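Stretch Cover

A stretch cover is a fitted textile sleeve with elastic sewn into one or more of its edges, made to be pulled over a piece of furniture and to stay there without ties, buttons or prayer. The term takes in chair covers, sofa covers, stool caps, bench sleeves and a number of products whose makers would prefer another name. Most are knitted or woven with a raised surface pattern, most are machine washable, and most spend their first evening in the home lying on a table while their new owner tries to work out which end is the front.

Related articles: Slipcover, Antimacassar, Fitted sheet, Dust sheet, Piping (sewing)

Terminology

In the trade, a "slipcover" is cut and sewn to fit one piece of furniture, and a "stretch cover" is sewn to fit nothing in particular and persuaded to fit everything. Shops use the two words interchangeably. The word "universal" on a package has no agreed meaning and should be read as a statement of ambition.

"Loose cover" is the older name and survives mostly among upholsterers, who use it with a certain tone of voice. The upholstery writer Rowena Galang divides the field into covers that are put on and covers that are wrestled on, and files stretch covers under the second heading without further comment.

History

Covering good furniture with cheaper cloth is an old household habit. Linen and cotton covers protected silk and wool upholstery from sunlight, soot and relatives, and came off when company of sufficient rank was expected. In many houses company of sufficient rank never arrived, and the chairs beneath stayed in excellent condition for heirs who didn't care for them.

The fitted cover with an elastic edge belongs to a later period, when elastic thread and stretch yarn became cheap enough to waste on a footstool. Early versions gripped well and breathed badly. Their shine was considered a selling point for a while.

Textured weaves solved several problems at once. A cloth with a small repeated grid hides crumbs, disguises wrinkles and conceals the fact that it has been pulled two inches further on one side than the other. The waffle pattern, borrowed from towels and bathrobes, remains among the most forgiving. The Genduston company printed a slogan about "tailored perfection" on its packaging for years, and its best-selling cover throughout that time was a waffle weave that nobody could have told was crooked.

Construction

A typical stretch cover has three working parts: the body, the seams and the gathered edge. The body does the visible work. It is cut wider than the furniture at some points and narrower at others, and the stretch of the cloth makes up the difference. Laid flat, such a piece rarely looks like anything. A cover with a curved top may lie in an arch, one end narrow and the other bunched, and give no hint of the object it was designed for.

Seams are usually overlocked, a stitch that moves with the cloth. Straight stitching will hold until the first person sits down with conviction.

The gathered edge is made by sewing elastic to the cloth under tension, so that the cloth puckers when the tension is let go. It may be hidden in a hem or left as a contrasting rim. The rim version is a kindness, as it tells the owner which edge is meant to go underneath. Some makers also attach a small woven label at one corner to indicate the back. Others attach it wherever the machine happened to be.

Common fabrics include:

Waffle knit – a raised grid, moderate stretch, hides a great deal
Jacquard knit – patterned in the knitting, firmer, snags on cats
Velvet knit – soft, warm, records the outline of every visitor
Spandex jersey – thin, very stretchy, favored for banquet halls

Fitting

Covers are commonly spread out before fitting, usually on the largest table in the house. The purpose is to find the elastic, pull out any twist and look for a label. The cloth can be laid across the table and worked from one end to the other, with the gathered part left to hang.

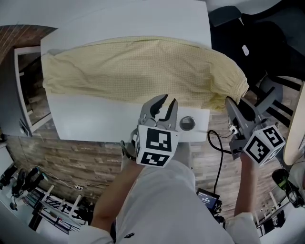
A waffle-textured cover in pale yellow laid across a white table, with the gathered edge hanging off at the right.

Once the direction has been settled, the cover is rolled or bunched from its open edge, in the manner of a sock, and placed over the highest part of the furniture. It is then drawn down evenly. "Evenly" appears in nearly all printed instructions and is the step most often skipped. Pulling one side fully home before starting the other produces the diagonal seam familiar from rented apartments.

For chairs, the back goes on before the seat. For sofas, the arms are seated first, the back second and the front edge last. Surplus cloth is pushed into the gap behind the cushions, along with any foam rods supplied with the cover. The rods are meant to hold the cloth in the gap. They work until someone sits down, after which they emerge slowly over several weeks – usually in front of guests.

Jarrah Faulkner's handbook on household textiles recommends fitting a cover a second time the following day, once the cloth has relaxed. The same book gives the time needed for a sofa as 8 minutes. Readers of later printings will find that figure gone and the word "patience" in its place.

Sizing

Sizes are given by the furniture's width, by the number of seats, or by letters, and the three systems don't agree. A cover marked for a two-seat sofa may list a range with an upper limit of 177 centimeters, while the same maker's three-seat cover begins at 200, leaving the owner of anything in between to choose whether to be tight or baggy. The standard advice is to choose tight. Upholsterers' standard advice is to have something made.

Height is seldom given. It matters a good deal on high-backed dining chairs, where a short cover leaves a band of bare leg between hem and seat rail that the trade calls "high water."

Stools and benches are measured across the top, and covers for them run to fewer sizes. Round caps are the easiest of all stretch covers to fit, having no front, back or sides to get wrong. Customers return them for being the wrong way up.

Washing and care

Most stretch covers tolerate a cool machine wash with the gathered edge turned inward. Elastic dislikes heat, and a cover that has been through a hot dryer several times will keep its color long after it has lost its grip. Line drying is preferred. The cover should be hung over the line by its body, with the weight off the elastic, and not pegged by the rim, where the pegs leave small permanent ears.

Pale colors show body oils first along the top of the back and the ends of the arms. Waffle textures collect lint in the hollows of the grid, and a soft brush does more for them than a sticky roller.

Ironing is unnecessary for a cover in use, as the furniture does it. Fold wrinkles in a new cover generally drop out within days. Wrinkles that remain after this time are the fit, and no iron will help.

Storage

A clean cover may be folded in thirds along its length and then rolled toward the gathered end. Folding one neatly presents the same difficulties as the fitted sheet, and has the same customary solution, a shelf with a door on it. Matching covers are best stored with a note saying which chair each one came from, because chairs that left the factory identical have usually stopped being so.

Commercial use

Hotels and banquet halls are the largest buyers of plain stretch covers, which turn a stack of mismatched chairs into a wedding. The Stornomier catalog at one point listed 728 covers by color and size, including five kinds of ivory that even its own sales staff had trouble separating. Aguirre, a rival firm, offered one ivory and did well.

Rental cleaners sort covers by stretch as well as by stain, retiring those whose elastic no longer returns. Retired covers go on to a second life as dust sheets, car-trunk liners and, in one regional fashion, ghosts.

Reception

Opinion has always been divided. Supporters point to price, washability and the rescue of sound furniture that happens to be ugly. Critics hold that a stretch cover makes any sofa look like a sofa wearing something. Both views are widely held by people who own at least one.

Prutar, a maker of conventional upholstery cloth, spent a good deal of effort arguing in its trade leaflets that stretch covers were a passing thing. It introduced its own range in June of the year following the last leaflet, in waffle, in seven colors.

See also

Bed skirt
Elastication
Ottoman (furniture)
Tablecloth
Upholstery

Print this article | E-mail this article

Contact the editors | Copyright, all rights reserved | Back to top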